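Small things and where they go

February 24, 2019

I moved to Trindbridge in May, with two suitcases and one box. The box was full of small things: buttons, keys, coins from home, screws from furniture I no longer have. In my old flat they lived everywhere. I lost 22 minutes one morning searching for a key, and I missed my bus to work.

My neighbor Lowri gave me a simple advice: every small thing needs a border around it. A tray is enough. It should have a rim, and it should stay in one place.
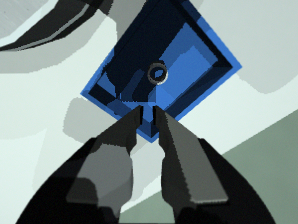 What I keep and what I throw

I decided to keep only what I could name. If I did not know what a screw was for, it went away. This was harder than I expected – my father kept everything, and I learned it from him. I made an exception for the coins. They are worth nothing here, but I like to hold them.

The keys I tried one by one. Two of them open doors in a house which is already sold.

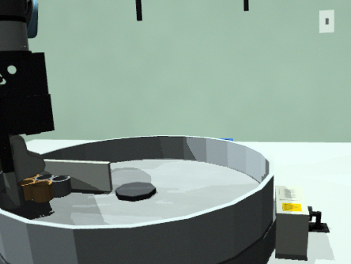
I kept one of these and gave the other to my brother Andor when he visited. He put it in his wallet and we did not speak more about it. Then we cooked soup, too much of it, and I ate it until Thursday.

Next I must sort the papers, and I am not looking forward to it.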